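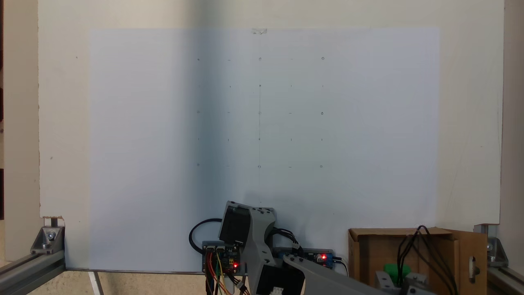 Arm stops short on calibration grid, left column only

Home > Support > Arms and Motion > Closed tickets

Filed under: Position faults

Product: Gralov desktop arm, Prornix controller
Site: Melholm, bench 2
Status: Closed

Problem as reported

The arm runs the nine-point touch test on the paper sheet. It reaches the center and right columns fine. On the left column it slows down, stops above the paper and drops out with a following error on the base joint. The controller then cuts motor power and the arm sags onto the sheet. The sag is the part we care about most, as people have their hands near the paper when they re-mark points.

The fault started Thursday. No firmware change before that.

Setup

Paper is taped at the top edge to the board. The pencil line down the middle is the arm's zero direction. Circles are the touch points, and the short dashes between them are for checking side-to-side drift. Speed limit was set to 400 for all runs below.

Log

9:10 -- Ran the full test. Right and center columns passed. Fault at the middle left circle.

9:25 -- Power cycled and ran again. Same fault, this time at the top left circle.

9:40 -- Checked the zero against the pencil line. Good. Ruled out a shifted sheet.

10:05 -- Dropped the speed limit by half. Left column passed once, then faulted on the second pass.

10:30 -- Motor power off, moved the base joint by hand. Smooth to the right. To the left there is a springy pull near the end of travel. Not a gear problem, it feels like a cable.

10:45 -- Followed the black cable from the upper motor to the controller. The tie at the controller end had been pulled tight, so there was not enough slack for a full left turn. The loop looks generous with the arm near center, and we had looked right past it.

11:00 -- Cut the tie, let out more cable, put a new tie on loosely. Checked the plug for damage and found none.

11:20 -- Ran the full test 27 times at normal speed. No faults.

The sag

Separate issue. The Prornix default is to cut power at once on a following error. We changed the fault action to "hold, then lower" with a delay of 1000 ms. Forced a fault by lowering the error limit, and the arm held and then came down slowly. The emergency stop still cuts power right away, and that should not be changed.

Until your own arm has this setting, keep hands off the paper while motor power is on. Do not try to catch the arm.

Still open

The faint circles on the left and in the middle row need to be redrawn before the next test. The sheet itself can stay. The Yusof mounting guide shows the tie closer to the controller than it should be -- sent them a note, no answer yet.

Comments (3)

benchrat: Same error code here, also only on one side. Mine was the cable too, but it was caught under the base.

tl_motion: Does "hold, then lower" work on the older controllers? I only see "cut" and "brake" in the menu.

Support: Older controllers do not have it. Use "brake" and put a foam block under the arm before you clear the fault.

Previous ticket | Next ticket | Back to list | Contact support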